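Friday, March 2022

Again I slept badly, and I was at my desk before the heating in the building came on. The whole morning went into the release part of the controller. Since Tuesday I believed that the fault was in the planner, because the arm reached the tray and then the cube went somewhere it should not go. I rewrote the goal sampling for that reason, two days of work, and today I have put most of it back as it was.

What I found is small. In Fillow the cube position is read once, when the fingers close, and after this the program trusts that the cube stays in the same place relative to the hand. But in the simulator the cube can turn a little between the fingers while the arm is swinging. The planner then computes the height over the rim for a straight cube, and for a turned cube this height is not enough. One corner touches the rim. I looked through the contact log line by line until I saw it, and then I felt stupid and happy together.

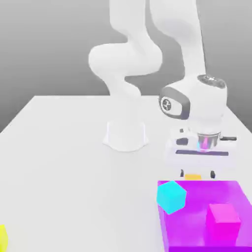
After lunch I added a second reading of the pose just before the hand goes over the tray, and I made the clearance depend on the real corners of the cube instead of its side length. I also changed the order of the release: first lower, then wait until the velocity is small, then open. Before, it opened on a timer, which I wrote myself in a hurry and forgot.

I started 135 episodes with random cube positions and went to make tea. Eight failed. I saved the seeds of all eight and replayed 2 of them slowly. In both the grasp was already poor at the beginning, so this is another problem, and it belongs to the perception side — Defne will not be pleased to hear it. Her estimator gives the yaw of the cube with a jump when two faces look equally large to the camera. I wrote to her with the seeds and tried to make the message friendly. She answered only "Monday", with a full stop.

Müzeyyen Hanım came by at five and asked if the Kinwood people can have the new version. I said not yet. She wants it before May, and I think this is possible if I don't touch the planner again.

I must still write a test for the turned cube, and remove the prints from the release code. Ticket 549 stays open. On the way home I bought bread and forgot the cheese.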